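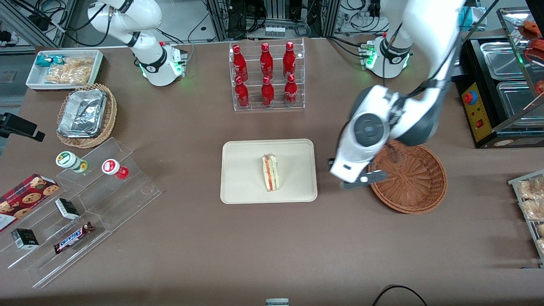

4. Setting up the chilled display counter

Sep 19, 2024
By Chandrasekhar Alva

This section covers positioning, first power-up and temperature setting for the Drorcombe 1000 counter-top chilled display, used for wrapped sandwiches, rolls, salads and similar packed food. It applies to units with the rotary controller and to those with the keypad controller. Where the two differ, the step says so. Wiring of the optional under-counter condenser is covered in section 7.

4.1 Before you start

Check the rating plate on the rear panel against the delivery note. The plate carries the model number, the serial number and the refrigerant charge. Write the serial number on the inside cover of this manual. Once the unit is against a wall the plate cannot be read.

You will need:

– a spirit level
– a 6 mm hex key (supplied, taped to the lower shelf)
– a probe thermometer, calibrated within the last year
– a soft cloth and a food-safe cleaner without bleach

CAUTION: The unit must be lifted by two people, holding the base rails. Do not lift by the front glass or by the top canopy.

If the unit has been laid on its side or back at any time, stand it upright and leave it switched off for 15 hours before first power-up. Units delivered by Boychuk are carried upright throughout and can be switched on after one hour.

4.2 Positioning

1. Choose a level surface able to carry the loaded weight given on the rating plate.

2. Keep the unit out of direct sunlight and away from ovens, hot cupboards and dishwashers. A coffee machine on the same counter should stand on the side opposite the condenser grille.

3. Leave a clear gap of 100 mm behind the unit and 50 mm at the grille side. Do not store trays, napkins or flattened boxes in these gaps.

4. Check for draughts. Air from a ceiling vent or an open door blowing across the front of the display will break up the air curtain and warm the front row of food.

5. Remove the four transit screws from the base rails with the hex key. Keep them in the bag provided.

6. Adjust the feet until the spirit level reads true in both directions. A unit that leans forward will not drain and water will collect under the lower shelf.

NOTE: The transit screws must be refitted before the unit is moved to another site. Damage caused by moving without them is not covered by the warranty.

4.3 First power-up

1. Clean all inside surfaces with the soft cloth and cleaner. Wipe dry.

2. Fit the shelves. The deep shelf goes at the bottom with its raised lip to the front. The two narrow shelves are the same and may be fitted in either position.

3. Plug the unit into its own socket. Do not use an extension lead or a multi-way adaptor.

4. Switch on at the wall, then at the rear switch. The fan starts at once. The compressor starts after a delay of up to six minutes.

5. Leave the unit running empty with the rear doors closed for at least two hours.

6. Place the probe in the centre of the lower shelf and take a reading. It should be 5 °C or below. If it is not, go to 4.6.

Some vibration is normal when the compressor starts and stops. A steady rattle usually means that a shelf is not seated on its pegs.

4.4 Setting the temperature

The factory setting is 3 °C, suitable for most filled sandwiches and prepared salads.

Rotary controller: turn the dial clockwise for colder. One mark on the dial is close to one degree, but the dial is a guide only and the probe reading must be used.

Keypad controller:

1. Hold SET until the display flashes.
2. Use the up and down keys to choose the temperature.
3. Press SET once to store it. If no key is pressed the display goes back to the old value and nothing is stored.

To reach the service menu on the keypad, hold SET and the down key together and enter 2776. The values in this menu control defrost length and fan delay. Change them only when asked to by the service desk, and write down the old value first.

After any change, wait one hour before taking a new probe reading. Repeated small changes made in a short time are the most common cause of an iced evaporator.

4.5 Loading

1. Load only food that is already chilled. The unit is built to hold temperature – it will not cool warm food quickly enough to be safe.

2. Keep all food below the load line marked on the side panels.

3. Stand triangular packs on edge with the filling facing the customer. Leave a finger's width between rows so that air can pass.

4. Do not line the shelves with paper, foil or cloth. The slots at the back of each shelf must stay open.

5. Place the shortest use-by dates at the front. Load new stock from the rear doors.

6. Close the rear doors after each load. They are self-closing over the last third of their travel only.

Trays may be used on the lower shelf if they are at least 40 mm shorter than the shelf from front to back. Baskets may be used on the canopy for items that need no chilling, such as crisps or whole fruit. The canopy load limit is printed on the label beside the lamp cover.

CAUTION: Film-wrapped packs pressed against the rear grille can freeze. Frozen packs must be thrown away and not returned to the display.

Take a probe reading between packs at opening, midday and close, and enter it in the log at the back of this manual. The figure on the controller is air temperature at the sensor and will differ from the temperature of the food.

4.6 If the temperature is too high

Work through the checks in this order.

a) Rear doors fully closed and seals clean.
b) Load line not exceeded.
c) Condenser grille free of dust and lint. Brush or vacuum with the unit switched off.
d) Gaps in 4.2 step 3 still clear.
e) Evaporator free of ice. If ice can be seen through the rear slots, empty the unit, switch off and leave the doors open until it has melted. Do not chip at the ice or use a heat gun.

If the reading is still above 5 °C two hours after these checks, move all stock to another refrigerator and call the service desk. Have the serial number ready, with the last three log entries.

Door seals for units made before October 2021 have a different profile. Order the Hilter pattern seal for these and the standard seal for all others. The two will both push into the channel, but only the correct one will close against the frame along its full length.

4.7 Daily shutdown

The unit is designed to run without a break. If it must be switched off overnight, remove all food, switch off at the rear, prop the rear doors open and empty the drip tray. Allow two hours of running before loading again.

Technical check of this section: Lâm Võ

Londent Catering Equipment – Service desk: use the contact form or the number on your rating plate. © 2024 Londent. All rights reserved. Back to top

Related sections
Section 3: Unpacking and delivery checks
Section 5: Weekly and monthly cleaning
Section 7: Under-counter condenser, wiring and pipe runs
Spare parts list: shelves, lamps and door seals
Temperature log sheets for printing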